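How to Sign Up for Food Scrap Pickup in Stelport

Food scraps collected in Stelport go to the Uller digester, where they are turned into biogas for the town's buses and heating fuel for the pool building. Any household or small kitchen on a regular trash route can join. Hetico does the pickups.

Step 1. Check your route

Look at the number on the lid of your trash cart. If it starts with 9, your street is already covered. Streets north of Iwasaki Avenue will be added in June, and you can sign up for those now.

Step 2. Fill out the form

Ask for Form 865 at the town utility desk or download it from the utility page. You need your account number and the service address. Renters can sign the form themselves, but in buildings with shared carts the property manager has to sign too.

Step 3. Set up a pail

The starter kit has a small pail with a lid and a roll of paper liners. Keep the pail close to where you wash up - under the sink is fine. Rinse it after each emptying and let it drain upside down before you put in a new liner.

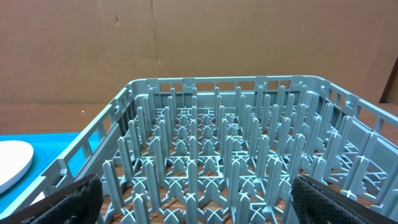

A dish rack with upright pegs.

Step 4. Learn what goes in

Accepted: cooked and raw food, bread, coffee grounds, eggshells, meat, small bones, and plate scrapings. Not accepted: plastic bags, foil, rubber bands, produce stickers, glass, cat litter, and liquid cooking oil. Oil goes to the drop-off tank at the transfer station in a closed jug.
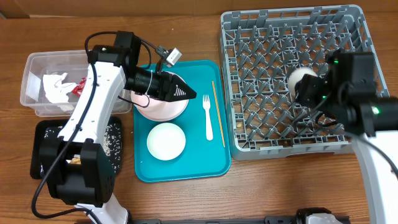 "Compostable" plastic cups and forks also stay out. The Uller tanks do not run long enough to break them down, and they get screened out and sent to landfill. Plain paper towels and napkins are fine if they only have food on them. 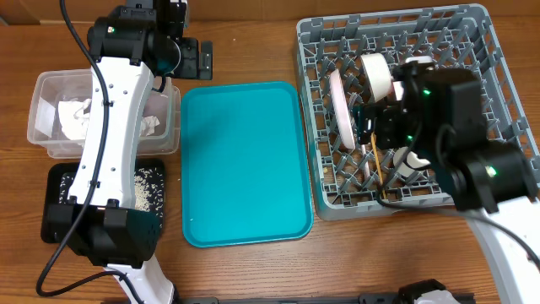
Small leftovers count as much as big ones. A household that saves its scrapings can send in 142 pounds of food in a season without changing how it cooks. Grains of rice scattered on a tray, like the white ones on the black tray in the photo, can be tipped straight into the pail. Wipe off anything that sticks and put the paper in as well.

Step 5. Put the cart out

Roll the green cart to the curb by 6 a.m. with the handle facing the house. Leave space between it and your other carts. The cart must weigh less than 82 pounds when full or the lift will not take it.

If your cart is missed, call the utility desk before noon the next day and leave it at the curb. Hetico will come back for it on the next truck.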